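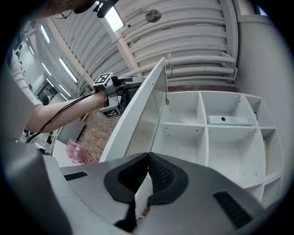
**Saturday, walk-through of the Lerkidetti route, second pass**

Start 9:40 at the tram stop, dry, light wind. Route sheet v3. Purpose: check timings and wording for the old Jewish quarter section before the audio script goes to Melnychuk for recording.

Stop 1, gate of the former grain exchange. Script runs 3:10 read aloud at normal pace. Too long for a standing stop with traffic. Cut the paragraph on merchant licenses and move it to stop 4, where there are benches.

Stop 2, prayer house courtyard. Gate open until noon on weekdays only, so today I read from the street. The script says "look up at the inscription". From the street the first line is hidden by the downpipe. Reword to "above the inner door" and add a fallback for when the gate is shut.

Stop 3, Kinunar bakery building. The date in the script does not match the date on the lintel. Script has the year of the permit, lintel has the year of completion. Both are right. Use the lintel, put the permit in the notes. Dezső found the permit in the city archive in August and has the shelf mark.

Stop 4, small square. Good acoustics, shade from one side. Moved text from stop 1 fits. Total with the addition is 4:25, acceptable when seated.

Stop 5, cemetery wall. Surviving section measured with the wheel: 40 m along the lane, then a gap for the garages, then a short return. The old leaflet by Hesis gives 100 m, which must include the stretch rebuilt in concrete block. State the surviving length only. Do not repeat the leaflet figure, even to correct it, it confuses people.

Community size: script says 2,000 before the war. Source is a secondary one, no footnote. Szabó thinks it comes from a yearbook that counted the whole district and not the town. Bracketed in the script until he has seen the yearbook. If unresolved by recording, use "the community" with no number.

Names. We have three spellings of the rabbi's family in the script, one in Hungarian form, one German, one taken off the stone. Proposal: Hungarian form in speech, stone form in the printed captions. Need a pronunciation note for the narrator.

Timings, door to door:

| Leg | Walk (min) | Talk (min:s) |
|---|---|---|
| 1 to 2 | 6 | 3:10, to be cut |
| 2 to 3 | 4 | 2:20 |
| 3 to 4 | 3 | 2:45 |
| 4 to 5 | 9 | 4:25 |

Talk column is for the stop at the start of each leg, except the last row, which already has the moved text in it. The walk to the cemetery wall is slow on account of the steps. There is a ramp by the school, longer, not timed yet. Needs a separate line on the route sheet for wheelchairs and strollers.

Open:

- yearbook check (DSz)
- ramp timing, both directions
- ask the parish office whether the courtyard gate code can be given to groups
- stop 5 has no ending. Current text stops at the garages. Draft two sentences on the stones moved to the new cemetery, with the section number.
- replace the map in v3, the lane at the garages is drawn on the wrong side

Wheel returned to the cupboard, battery in the recorder is low.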